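Meltero Opens Orders for the Wenomine Tabletop Kit, a Two-Arm Practice Station for Handling Fresh Food

Otden, April — Meltero is very happy to announce that orders are now open for Wenomine, a two-arm tabletop kit made for people who want to teach robots to handle the kinds of things that sit on a kitchen counter. It has been a long road to this day, and everyone at our shop on Gwilliam Street would like to thank the customers who wrote to us, called us and in a few cases drove out to see us while the kit was still coming together.

Wenomine ships as a pair of arms with two-finger grippers, the mounting plates, all the cabling, and the software needed to run the arms singly or together. Buyers supply their own table. The starter software comes with 50 ready-made exercises, most of them built on plain household jobs: moving fruit from one spot to another, filling a basket, clearing a plate.

"We kept hearing from small teams who had a good idea and no good place to try it," said Meinir Mathias, founder of Meltero. "They would spend their first months just getting two arms bolted down and talking to each other. I wanted them to be able to open the crates after breakfast and be working with a strawberry by the middle of the afternoon — and a strawberry, I can tell you, is a much harder customer than a wooden block."

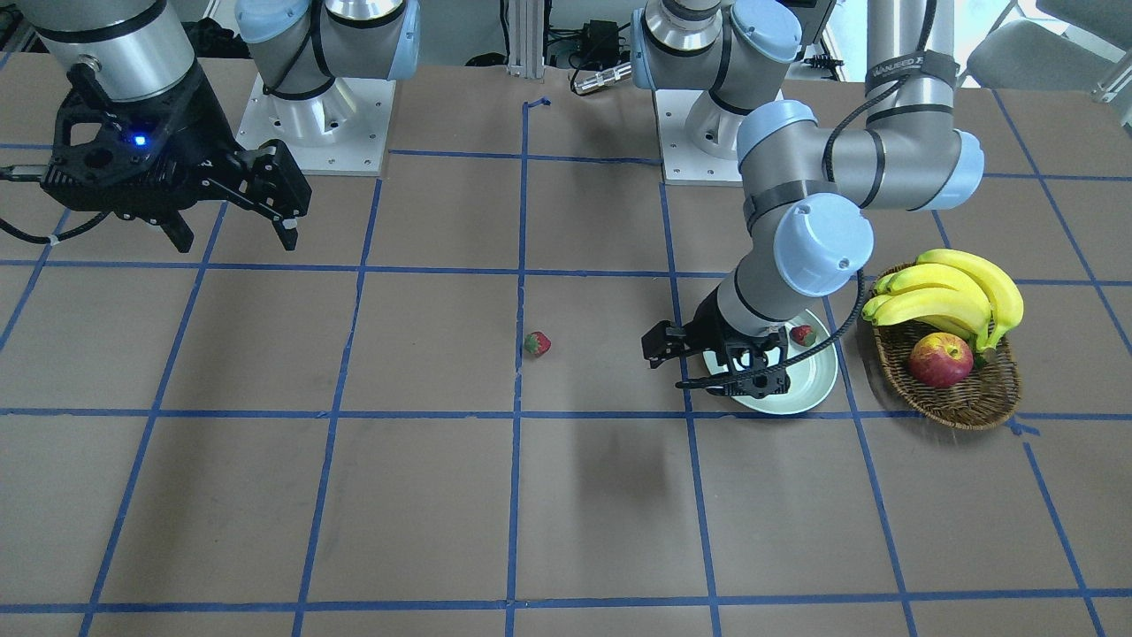
Wenomine at work on a fruit exercise, with one gripper low at the edge of the plate.

Soft fruit takes up a whole section of the exercise library, and it is the part our team is proudest of. Each exercise has settings for how firmly the fingers close and how slowly they come down, and both can be changed while the arms are paused. The guidebook also covers table layout at some length, including how to mark out a simple grid with painter's tape so that a session can be set up the same way the next morning. It costs next to nothing and our own staff have come to swear by it.

Angharad Penry, who leads software at Meltero, said the early testers shaped the product more than any plan did. "Our first version of the setup screen was, I will admit, a bit of a maze," she said. "Testers sent in 1381 comments over the trial period, and we read every one. The setup screen you get today is mostly their work, and I hope they recognize it."

Among those testers was Godelieve Nijs, who teaches an evening course in practical automation. "My students come in after a full day on the job and they don't want a lecture," she said. "With this they can change one thing, run it again and talk over what they saw. I have had to send people home at closing time."

The kit carries a 90-day return period and includes phone support from the same people who pack the crates. Setup takes about two hours for two people. Schools and training centers may ask for a loan unit before they buy, and we will do our best to get one to you.

Orders and loan requests are being handled by Catrin Prydderch at the Meltero front office, extension 2554.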